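Galleries are moving, please bear with me

16th March

Quick one tonight, dinner's in the oven. Short version: I'm leaving my old photo host and moving everything over to Clokia. Long version below if you care about that sort of thing.

The old place put the price up again in October and took away the one feature I used, which was ordering galleries by hand. Now it's newest first or nothing. So the Cuswood series, which is supposed to start at the mill and go upstream, starts with a blurry duck. Not having it.

So. 3000 pictures to go through. Not moving them all. Plan was to cut it down to 715, don't ask why that number, it's what was left after the first pass and I got attached to it. Every one has to be re-exported because past me saved the web copies tiny, with a border. A grey border! With my name in it in that font. What was I thinking.

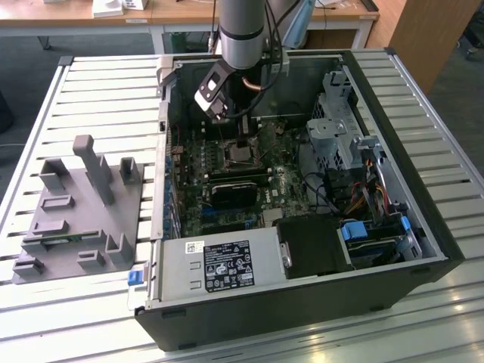
Inside a tower, side panel off.

Exports are slow. Start a batch, make tea, come back, it's asking me whether to overwrite a file. It's been asking for forty minutes. There is a box you can tick for that, found it on batch three.

Clokia itself, so far:

Uploads fine. Captions carry over if they're in the file, which half of mine aren't. Colors look right, finally – the old host did something nasty to reds and every barn I ever shot came out orange. You can drag galleries into any order you like and they stay put. The phone version is better than the desktop one, not sure how I feel about that as I do everything on the desktop.

Bad bits. No comments. I know some of you liked leaving them and I liked getting them, so for now comment here on the blog or use the contact form. Also the theme I picked, Jina, crops every cover picture square. Fine for flowers. Terrible for the long Galbraith panoramas, which now look like a picture of a fence post. I've written to support, and will swap themes if they say no.

Old links will break. Sorry. If you've linked to a gallery from your own site it'll go to the front page for a while and then nowhere. I can't do a redirect from the old host without paying for the top plan, and I'm not giving them another cent.
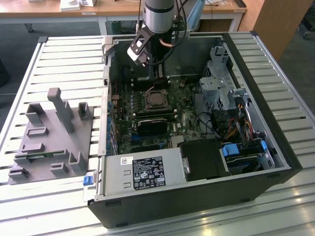

Green board, CPU socket empty.

What's up already: Cuswood (in the right order!!), the two Galbraith winters, and most of the barns. What's coming: night stuff, the county fair, and a new black and white set that I've been sitting on for to long. What's not coming: the wedding pages. I don't do weddings anymore and people keep emailing about dates.

Prints. I had 200 left over from the last show, down to 70 now. Same paper as before, signed on the back. They'll go on the new site once I work out the shop part, which looks fiddly – shipping is by weight and I don't own a scale. If you want one before then just write and tell me which.

Please click around and tell me whats broken. Especially on older tablets, I can't test those. If a gallery is blank it's probably still uploading, try again tomorrow.

Oven's beeping. More when the barns are done.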